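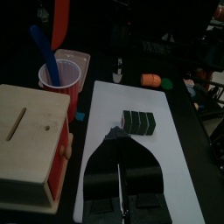

Table Bin Questions

Last updated December 6, 2025

What is a table bin?
A table bin is a set of small household things and simple toys that lives on one tabletop. Ours at Flonelby have sponges, blocks, a wooden box with a slot in the lid, a red plastic cup and a few odds and ends. People use them for sorting, stacking and putting away.

Do I have to buy a set?
No. Most of it is probably in your kitchen already. Jolent sells a starter bin with 30 pieces if you don't want to hunt around.

What is the cup for?
Anything long and thin. Sticks, brushes and utensils go in upright so they don't roll off the table. A party-style cup with a rolled rim works well. If it tips, put the heavier end of each item down.

How should blocks be stored?
On edge, face to face, like books. Flat slabs take up less of the table this way, and you can pull one out without lifting the rest.

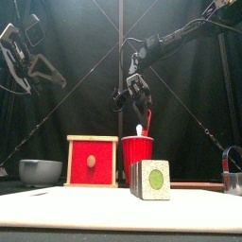 Barroso wrote in to say that three slabs on edge stay up fine but a longer row starts to lean, and that a bookend at one side fixed it. We agree – for a long row, use a bookend or push it against a wall.

Can sponges go in the wooden box?
Let them dry first. Damp sponges will mark bare wood. If the slot is too narrow, leave them in a row on a board or tray.

Where do small round pieces go?
In a shallow plastic container with a rim. Discs and short cylinders get lost quickly on a dark tabletop, so pick these up first.

How long does tidying take?
Allow 10 minutes for a full bin. It goes faster when the cup and the box stay in the same spots every time.

Can I wash everything together?
Plastic items, yes, in warm water with dish soap. Wipe wooden ones with a barely damp cloth and dry them right away.

I lost a piece. Can I get one?
Single pieces for the starter bin are item 2456 on the order form. Write the color and shape in the notes box. Orders placed before March ship with the old lid – the new one fits the same bin.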